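Florkari Pantry Words

Welcome! Florkari is a word list of everyday pantry and kitchen terms, put together by Tihomir Georgiev for anyone building recipe tools, shopping apps or spelling games. It holds 1,294 entries, and I'm so happy it finally has a proper home.

What's in it

Each line of pantry.tsv has the term, its plural, a short meaning and a region tag. Regional names are my favorite part (there are 8 tags so far, and the soup words alone are a joy to read!).
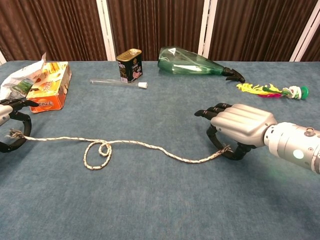
Tabletop with a tin can and a green bottle.

Where the words came from

Most were typed in from old grocery flyers and church cookbooks in Kurnbridge. The Bronley batch was added in June and still needs a second read, mainly for plurals.

Known gaps

Spices are thin, and baking terms lean heavily toward bread. Brand names were left out on purpose.

Using it

Files are UTF-8, tab separated, with one header row. Share it and change it as you like, just keep the credit line. New words are very welcome, so please open an issue with the term and where you heard it!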